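The Quiet Wall

Plain paneling has returned to the dining rooms of Hallow, where the Belkadi workshop has fitted 148 interiors. The firm favors pale gray and very narrow joints.

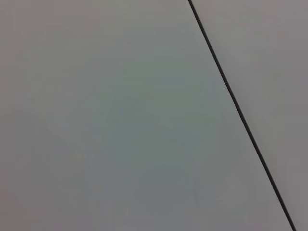 A dark seam crosses the pale gray surface.

Against so reserved a background, the table supplies the color. Synthetic weaves are easily wiped, and a broad basket will hold fruit or bread.

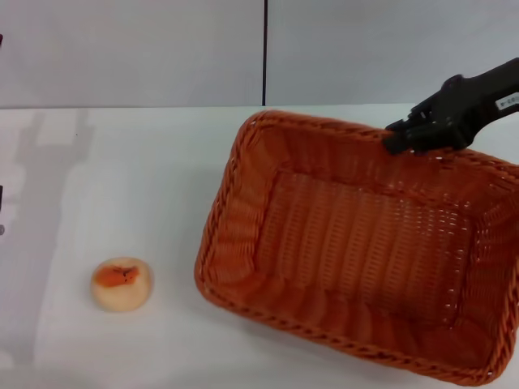 Warm orange weave with a braided rim, on a white tabletop.

Hardware calls for equal restraint. Belkadi offers hinges in 2 finishes, black 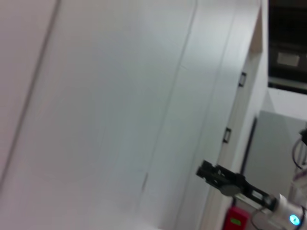 and brushed steel, and most clients in Grotden have chosen the former.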